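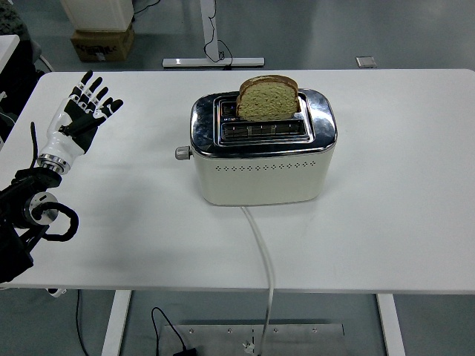

Anong Sangkhawat wrote on Mar 22, 2021:

> My trouble is with the lever push, and I wonder if others
> on the list see the same. When I drive the hand by remote
> control I slow right down over the last bit of travel, and the
> policy has learned to slow down with me. Sometimes it stops
> short and just sits there. Should I throw those
> demonstrations out, or keep them and add faster ones? I have
> 125 at the moment, all by the same operator.
>
> Also, does anyone still teach by moving the arm directly?
> It seems a lot less tiring than the gloves.

Hello Anong,

I would keep them, but trim the pauses. We had the same thing on Brotik in February. Our operators waited near the contact point while they checked the side view, and the arm picked up the wait as if it were part of the job. We went through the recordings and cut any stretch where the commanded position didn't change and the fingers weren't touching anything. It took an afternoon with a short script and a lot of scrubbing back and forth to check it hadn't cut too much. Stalling became rare after that, although it did not go away.

Adding faster runs on top of the slow ones was less use to us. The model seemed to pick one speed or the other at the start and then change its mind halfway.

With a toaster the approach matters more than the speed. The control on ours is a small knob on the side of the body, near the top, and there isn't much of it to aim at.

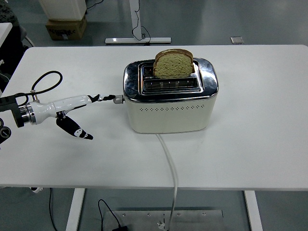 We ask the operator to come in from the side, level with the knob, and to keep the other fingers well out of the way before going down. If you come in from above you lose sight of the knob behind your own hand, and then people start guessing. Leave the bread in the slot while you record if the robot will meet it that way later. We recorded a batch with both slots empty to save time and had to do them again.

On your second question, yes, we still move the arm by hand for some tasks. It is good for wiping and for drawers, where you want to feel the resistance. It is poor for anything that needs separate fingers, as you end up with one hand on the wrist and the other trying to pose a thumb. Your own arms also get into the camera view, so the pictures are no good for training unless you replay the motion afterwards and record that. Replaying works if nothing on the table has shifted.

A few other points from our notes:

Start each run from a slightly different arm position. We had 547 runs for Cundar that all began from the same pose, and it was lost if it started anywhere else.

Change operators. Even 2 people is a lot better than one.

Mark failed runs as failed and keep them in a separate folder. We have found 9 so far that were worth having, mostly ones where the finger slipped off and the operator went back for a second try — those taught it to recover.

If you can share the hand settings you are using I can compare them with ours. I'd be interested in the delay between glove and hand in particular. Ours was bad enough at first that people overshot and then crept, and that might be part of your slowing down too.

Regards,
Sostitska robot teaching group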